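Rilham Handling Code

The Rilham Handling Code is a voluntary set of rules for robot arms that pick up clothing and other soft goods in homes. It was drafted by Lihua Lei and Kamrul Mollah at Drorar and first issued in February with 40 clauses, 9 of them binding on members.

Grip and contact

Clause 4 limits pinch force but gives no method for measuring it through bunched cloth – a gap critics raised early.

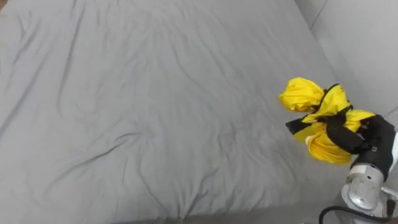
A gripper holding a crumpled yellow garment over a gray sheet.

Straps and trim get one sentence, telling operators to "avoid snagging where practical." What counts as practical is left to the operator.
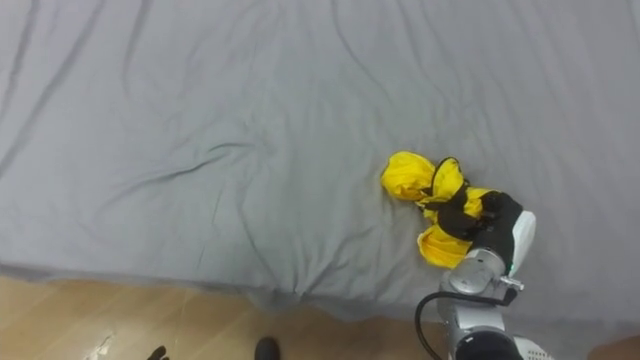

Members must also log dropped items, though the logs are self-reported and no outside body reads them. Nerkari, the largest member, has published 60 entries. None can be checked against video.

Working area

The code asks for a clear surface and for cables kept away from the load. It says little about people standing nearby. 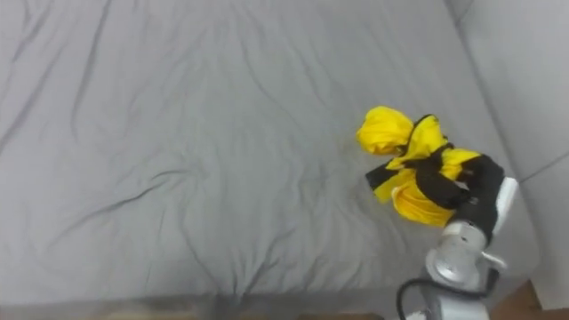 Reception

Liao, a rival test lab, ran 400 grasps under the code and found no change in damage claims. Drorar disputes the method.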